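Joltdale Bans the Balloon, Mostly

Joltdale's town council voted on balloons this March, after a debate that ran longer than the one on the sewer budget. Outdoor releases are out. Balloons tied to a mailbox to mark a birthday remain legal, provided somebody takes them down before they shrivel.

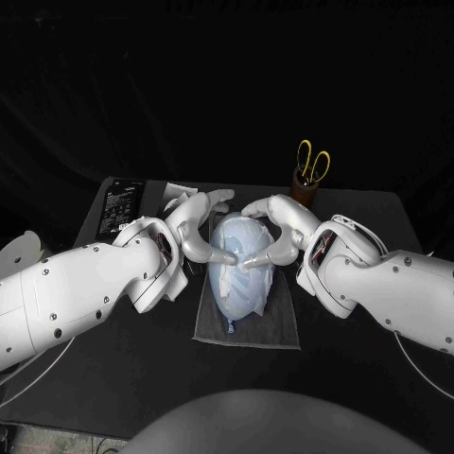 What the rule says

Letting go of a balloon outdoors on purpose now costs $50. Letting go by accident is free, and the town expects a sharp rise in accidents. Anneliese Janssen, who wrote the measure, said she had collected 312 signatures in favor and 44 emails against, several of them from the same uncle.

"I like balloons," she told the council. "I like them indoors."
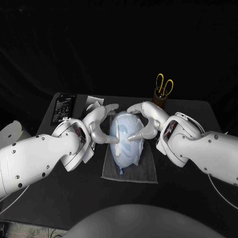 What the shops say

Adebisi Party Supply on Okia Street has 261 bags of balloons in its back room and no plans to panic. The store will push paper streamers this spring – at a modest markup, naturally.

Neighboring Ikunberg passed a similar rule last year and has yet to fine anyone. 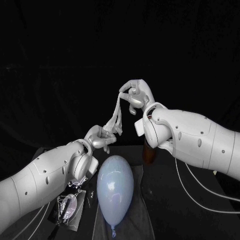
Joltdale hopes to do better, though the council has not settled who will write the tickets. The police chief has suggested the parks department. The parks department has suggested the police chief. The rule takes effect the morning after the spring fair, which had already ordered its balloons.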